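Section 4: Setting Up Your Weekly Wrap-Up

Tandora for Home Diarists, revised October 2020

By now you have a diary with a name and a password. You may also have a first entry reading "test." Leave it. Everyone's is still in there.

4.1 Starting the week

1. Open the Weekly tab and tap New Week.
2. Choose the day your week begins. Tandora doesn't care which, but it will hold you to it.
3. Give the week a title. If you leave the line blank, the program uses "Untitled Week," and a year of those makes grim reading.
4. Tap Save. The seven day boxes appear, all empty and faintly accusing.

Note: You can fill in days out of order. Most people write up the party first and then spend a while trying to recall what they had for lunch two days earlier.

4.2 Adding a cover

1. Tap the gray panel at the top of the week.
2. Pick a picture from your library.
3. Drag it up or down until you like it, or until you stop minding.
4. Tap Set Cover.

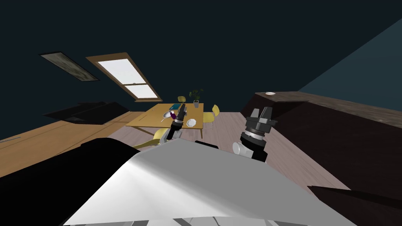 The title of your week is printed across the cover in white, and you can't change the color. (Valdis Avotiņš, who wrote the first edition of this guide, asked for yellow. He is still asking.) It pays to choose a cover with something dark toward the top. The navy wall and ceiling over the dining room take white lettering very well, while a title dropped onto that bright white panel at the bottom would vanish. To move the title, hold it with one finger and slide.

Caution: Changing the cover after a week is shared sends a fresh notice to every reader. Four changes of heart means four notices. Your aunt will call.

4.3 Writing the days

1. Tap a day box and type.
2. Keep each day under 1,000 words. The counter in the corner turns orange when you get close and red when you've started on the neighbors.
3. To skip a day, tap Nothing Happened. It can be undone if you later remember that something did.
4. To place a picture between paragraphs, tap the plus sign, then add a caption if you want one. 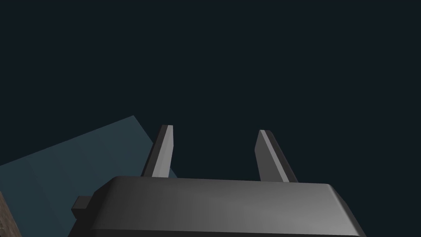

Figure 4-2. Gripper open, fingers apart.

Captions stop at 100 characters, spaces included. Anything longer is trimmed without warning, usually just before the funny part.

4.4 Sharing

1. Tap Readers and enter the name or email of each person.
2. Set each one to Read or Read and Comment. Think about this for longer than you think you need to.
3. Tap Send Week.

Caution: Anyone you mention by name who is also a reader gets a notice saying so. If you've written at length about Rodica's potato salad, and Rodica is on the list, use a draft.

Note: A sent week can be pulled back from the Sent screen until the first reader opens it. After that, the button turns gray and you'll have to make the potato salad up to her in person.

For printing a full year, including the December double page, see Section 5.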